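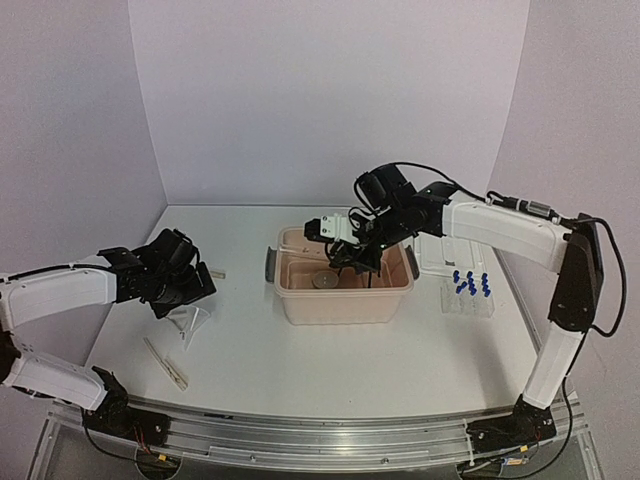 Bima wrote:

> We have gone through the January transfer list for Rernside a second time and we still cannot make it agree with what the distribution point is holding. The list from Danent has 366 households on it. When our desk loads the file, 54 of them come up as "no match" against the cards the families are carrying. We have been serving those families on paper slips so that they do not leave without food, but the slips are not accepted by the warehouse as proof of issue, and Polishchuk has asked us to stop sending them.
>
> Our question to the list is which record should be treated as the correct one. If the card and the file disagree on household size, do we issue by the card or by the file? We have had both answers from different people. We would also like to know if the old Danent card numbers are still valid at Rernside or if every household has to be given a new one on arrival. The desk staff are spending most of the morning on this and the line is long by 9 a.m.
>
> Please reply to the list and not only to us, as the other receiving points probably have the same problem.

Replying to the list as asked. I have the Danent export and the Rernside desk log open side by side, and I will take the points in a different order from the one they were asked in, because the card number question explains most of the mismatches.

1. Card numbers

The Danent card number stays valid. A household that moves to Rernside keeps its card and its number, and the receiving desk adds a site code in a separate field. No new number should be created on arrival. This was changed after the first group of families moved, and the change went out in a note that was attached to the meeting record and was not sent to this list. I think that is why the desks are working from different rules.

The practical problem is that the older cards were printed with the site letter in front of the number and the file does not have the letter. A scan picks up the whole string. Someone typing the number by hand will usually leave the letter out. So the same card matches or fails depending on how it was read. If your desk was using the scanner in the morning and typing in the afternoon when the battery ran down, you will see exactly the pattern that is in your log.

I stripped the letter from the scanned entries and ran the comparison again. That brings the unmatched households down from 54 to 22. Please do not make this correction by editing the scanned column. Add a second column for the cleaned number and compare on that one. We need the scanned value kept as it came in, in case a card has been copied.

2. The remaining 22

These are real differences and have to be looked at one by one. I have sorted them by type, and I will describe the types without going into the households themselves, as this list is archived.

The largest type is a household that was registered as one at Danent and arrived at Rernside as two. Usually a married son or daughter has asked for a separate card and has been given one by the receiving desk. The family may be right to ask. But a split has to be recorded at the point that holds the original record, and for all of these that is still Danent. Until Danent closes the old record, both the parent card and the new card draw on the same people, and the totals for the month will be too high.

The second type is a birth or a death recorded at one point and not at the other. These are simple once the paper is found. Danent has a tray of change forms that were filled in by hand during the week the system was down, and I would expect most of them to be in there.

The last type is a name order problem. Family name first on the card, family name last in the file. The match rule uses the first eight letters of the name field together with the number, so it fails on these even though the number is right. I have asked for the rule to be changed to number and birth year of the head of household. Until then, clear them by eye and put your initials in the remarks field.

3. Household size: card or file

Issue by the card, for one cycle only, and flag the record.

The reasoning is in the distribution procedure, section on disputed records, though the wording there is poor. The family has the card in hand and has been told that it is what counts. If the desk issues by the file and the file is out of date, a household goes short for a full cycle and the correction comes only after the next reconciliation. If the desk issues by the card and the card is out of date, there is an over-issue, and it can be recovered against the next one. The second error is easier to live with.

The limit is one cycle. After that the record has to have been corrected one way or the other, and if it has not been, the desk should refer it to Danent and write down the date it did so. What we cannot have is a record that stays flagged from month to month and is issued by the card each time. I found a few of those in the desk log. I have not removed the flags.

An exception: if the card shows signs of having been altered, take a copy, issue by the file, and send it up. Do not keep the card.

4. Paper slips

Polishchuk is within its contract in refusing them. The warehouse agreement says that stock is released against the daily issue sheet, and a slip is not an issue sheet. On the other hand the food has gone out of the store, and it has to be written off against something.

What I suggest, and what I have put to Polishchuk in a separate message, is that Bima makes a single supplementary issue sheet for each distribution day, lists the slip households on it with their cleaned card numbers, and staples the slips to the back. The supplementary sheet gets the same signatures as the ordinary one. Polishchuk has said this is acceptable for the days already past. It will not be accepted going forward, so please do not start printing more slips.

If a family cannot be matched at the desk from now on, use the blank lines at the bottom of the ordinary sheet. That is what they are for. Write the card number in full as printed, with the letter, and the reason in a word or two.

5. The export limit

One more thing, which was not in the question but affects the answer. The export screen at Danent stops at 200 rows unless the box marked "all records" is ticked. It gives no warning. The file is written, it opens, and it looks complete. Bima has the full list, so whoever made that export ticked the box. The copy that was sent to the warehouse is the short one. I compared the last card number in each.

This means Polishchuk has been checking the issue sheets against a list that leaves out a good part of the households at Rernside, and some of the queries it has raised are about families who are perfectly in order. I have sent a replacement. Please discard any copy of the January list whose row count is exactly 200, and check this on your own files before raising anything else. It takes a few seconds – open the file, go to the last row, subtract the header.

I have asked if the limit can be taken off, or at least if the screen can show a message. The reply was that it is there to protect the connection at the smaller sites. I can see the point, but a message would not load the connection.

6. What I need back

From Bima: the cleaned comparison, with the second column added, and the supplementary sheets for the past days. Please also send the desk log again with the time of entry included. The version I have was saved without it, and I would like to confirm the scanner and typing explanation before I put it in the monthly note.

From Danent: the hand-filled change forms, scanned or typed, whichever is quicker. Closed records for the split households, or a line saying why a record should stay open.

From the other receiving points: run the same comparison on your own list and send me only the unmatched rows that are left after the letter is removed. I do not need the full file. Do not post household rows to this list, and do not send them as an attachment to it. Use the shared folder, and put the site name at the front of the file name.

I will be working through the remaining cases in card number order. If you have a household at the desk that cannot wait, send me the card number and nothing else, before 3 p.m. if you need the answer the same day.

One correction to my last message on this subject. I wrote there that the site code field was optional. It is optional on the screen, but the monthly report drops any household where it is blank, so fill it in.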